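Aslı Şimşekoğlu
Sep 11, 2019

A thread on folding football kit, as three people have asked me how I do it and I keep typing the same answer in different places.

Background for anyone new. I do the washing for the Samitbridge five-a-side lot. It started when our machine was the only one that worked and it has carried on from there.

Kit comes back in two big bags after a match. Shirts, shorts, socks, bibs if they remembered the bibs. Everything goes through on a cool wash and comes off the line or the airer in whatever order I reach it.

Shirts are easy. Everyone has a way of folding a shirt and they all work. Socks are pairs or they are not pairs. The shorts are the thing people ask about.

The problem with sports shorts is that the fabric slides. You fold one leg over, reach for the next bit, and the first leg has gone back to where it was. Cotton shorts stay put. These don't.

So the first thing is the surface. I used to fold on the kitchen table, which is varnished, and the shorts went everywhere. One pair went off the back and I found it behind the radiator in August.

A padded top with a bit of texture is much better. The fabric grips slightly and the fold stays where you left it. Grey is useful too, in that you can see bright kit on it and you can see fluff that needs picking off.

If you haven't got anything like that, put a towel on the table. A bath towel, not a tea towel. It needs to be bigger than the shorts laid flat with room to turn them.

Second thing. Get the heap down on the surface as it comes and leave it alone while you find the waistband. Don't shake it yet. If you shake it first you end up holding a leg. 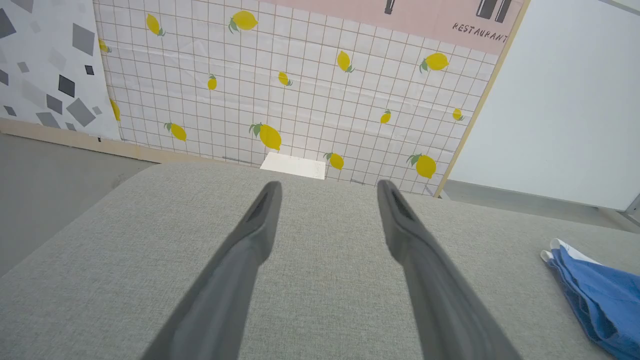
The waistband is the only part with any structure to it. Once you have hold of that, the rest will hang down and sort itself out. Everything else you might grab is just more sliding fabric.

On some kit it's a different colour from the rest, and that makes it quick to find. On plain ones you feel for the elastic.

Check now whether they are inside out. Ours nearly always are. The label is the giveaway, or the pocket bags if yours have pockets.

Turn them the right way before folding. I know some people fold them inside out and say it protects the print. I tried that for a month and got complaints from people changing in a car park in the rain.

Then hold the waistband at both sides, give one shake downwards, and lay them on the surface with the front facing up. One shake is plenty.

Smooth from the waistband towards the hems with the flat of your hand. Not across. If you go across you push the legs over each other and have to start again.

Drawstring: tuck it inside. If it's left out it catches on something in the bag and pulls through, and then you're there with a safety pin for ten minutes. Kwaku Kpodo has had his pulled through twice and now ties it to itself in a loop, and that works as well.

Now fold one leg over the other so the hems match. The crotch seam will stick out in a point on one side. Fold the point in so you've got a straight edge. Most people leave this out and then wonder why the pile leans.

Then hems up to the waistband. One fold. Press it down with your palm and count two, so the air comes out.

You can stop there if they're going on a shelf. If they're going in a bag, fold once more so the waistband is on the outside. The elastic does a fair job of holding the parcel together.

For travelling I roll them instead. Lay out as before, leg over leg, point in, then roll from the hems up. The waistband ends up round the outside. Rolled shorts fit down the side of a bag next to the boots.

Someone asked about ironing. No. Read the label, but the shiny sort mostly doesn't like it and it makes no difference once they've been run about in. If the creases bother you, hang them in the bathroom while you have a shower.

Softener: also no. I did use it for a while. It made the fabric even more slippery, and Hipólito Gaete said his shirt felt like it was wearing him. I stopped and haven't missed it.

Crumpled is fine for a day. I've left a heap overnight plenty of times. What you don't want is to leave it damp in the bag. That's a smell you will be trying to get rid of for weeks.

If it has been left damp, wash again with a cup of white vinegar in the drawer and dry it outside. Do that before you try any of the special powders. I bought a tub called Clornska once and couldn't tell the difference between that and the vinegar.

A few of you noticed the lemons in the last set of photos. It's a white cloth with lemons and a thin tan grid on it, and yes it has wrinkles in it. I fold shorts, I don't iron curtains. I like it. It makes the laundry end of the room more cheerful on a dull day.

Ignacio Paredes wants to know where it's from. I'd tell you if I knew. It was in a box of fabric that came from Grumari with a lot of other bits, most of which became cushion covers.

Back to the shorts. The order you do things in matters more than the fold itself. I do all the shorts together, then all the shirts, then socks. If you mix them you keep changing the size of fold and the pile goes wonky.

Within the shorts, do the big sizes first. They make a better base. Smalls on top.

If you're folding for a team, put the number facing up if there is one. Ours are printed on the leg, so I make the first fold so that the printed leg ends up on top. Then people can find their own without turning the whole pile over. They turn it over anyway but less than they did.
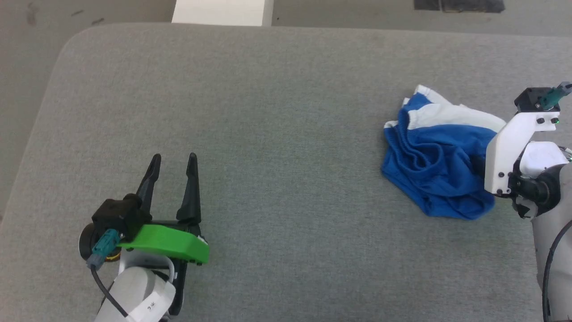

Use both hands. It sounds obvious but I watch people holding a phone in one and chasing fabric about with the other. One hand keeps the fabric where it is, the other moves. With slippery kit that's most of the job.

Which hand does which depends on you. I hold with the left. My sister does it the other way round and can't follow when I show her, so she stands opposite me and copies it in mirror image.

If a fold goes wrong, don't try to rescue it from the middle. Pick up by the waistband, one shake, lay it down again. It's quicker every time.

Don't tug at the hems to straighten them. Tug at the side seams. The hems on light shorts start to curl if they're pulled a lot, and once they curl they stay curled.

Common mistakes, from watching other people help me on a busy evening:

Picking up from the middle of the heap. You get a lump.

Pressing down hard on the heap to flatten it before it's opened out. You press the creases in.

Folding the waistband over on itself. It springs open and takes the rest with it.

Making the pile too tall. Ours starts to slide at eight or nine pairs, so I stop at seven and start another.

Children's sizes: skip the last fold. They're too small for it and it just pops open.

Goalkeeper's padded shorts: don't fold at all if you can help it. Lay them flat on the top of the bag. The pads crack if they're bent in the same place week after week. We've lost a pair that way.

Lined shorts (the ones with the net inside) need the lining pushed down into the legs before you smooth them. Put your hand inside and run it down each leg. Otherwise there's a lump at the front you can't get rid of from the outside.

For those asking about storage, I use a plain shelf and a cardboard divider cut from a box. The Cisternas team have a proper rack with labelled sections and I am a bit jealous, but the box was free.

How long does it take? A whole team's shorts are done in less time than it takes for the kettle and a cup of tea, once you've got the fold in your hands. My first go took most of an evening and they looked dreadful.

The old post about getting grass stains out has had 3,104 views, which is more than the village website. It's still pinned if you want it. Short version: cold water first, bar soap, leave it, then wash. Hot water sets the stain.

I'll do bibs separately. They have those elastic sides and need a different fold, and I'm still not happy with mine. If anyone has a good way with bibs, please reply with it.

Edit to add, for Kwaku: yes, your blue ones are washed. Bring the socks back.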